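Grout haze won't come off my kitchen floor tile

posted by brestard_basement, 2023-02-06

I regrouted the kitchen floor in our house in Wanport and now every tile has a cloudy film on it. I've mopped it 17 times. The film has been moved to new and interesting locations but has not left. The tile is matte porcelain, dark gray, which my spouse picked and which I have been told several times is not the problem. The grout is ordinary cement grout from a bag, the sanded kind. Do I need acid? The guy at Kramer sold me a jug of something with a skull on it and I'd like a second opinion before I open it.

Elfriede Dreßler

Put the jug down for now. How long has the grout been in? If you hit it with acid before it cures you'll wash the color out of the joints, and then you'll be back here with a different post. Check the bag for the cure time and wait that long, even if it hurts to look at.

After that, try the boring things first. Warm water and a white nylon pad, small circles, a patch the size of a doormat. Change the water when it looks like milk. Most people mop haze with one bucket and then paint the whole floor with what they just took off — I did a hallway like that one April and blamed the tile for a week.

If the pad doesn't do it, use a sulfamic acid cleaner made for grout haze, mixed the way the label says. Wet the joints with plain water first so they don't drink it. Rinse, then rinse again. Gloves, window open. Whatever you do, don't use it on marble or limestone, if you have any of that near the doorway.

lellusov_fan

just use vinegar lol. worked on mine

tilesaw_2

Vinegar is also an acid, so all the cure time advice goes for that too. It works on thin haze and does nothing much on the thick stuff except make the house smell like a salad.

One thing to rule out: was there any latex or epoxy additive in the mix? Those leave a different film and the sulfamic stuff barely touches it. You'd want the remover sold by whoever made the grout. For sanding off lumps, 800 grit is too fine to bother with, and anything coarse will leave shiny spots on matte porcelain that you'll see every morning. 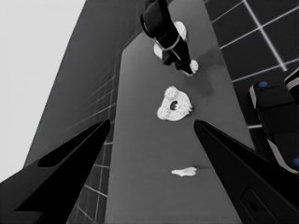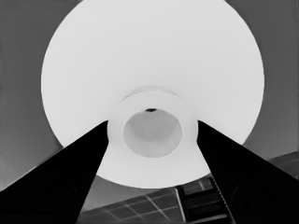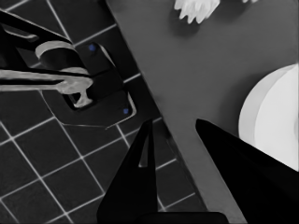 Test in a corner under the fridge first and let it dry all the way before you decide. Wet tile always looks clean, which is how you got to 17 moppings. And keep the receipt for the skull jug, Kramer took one back from me unopened.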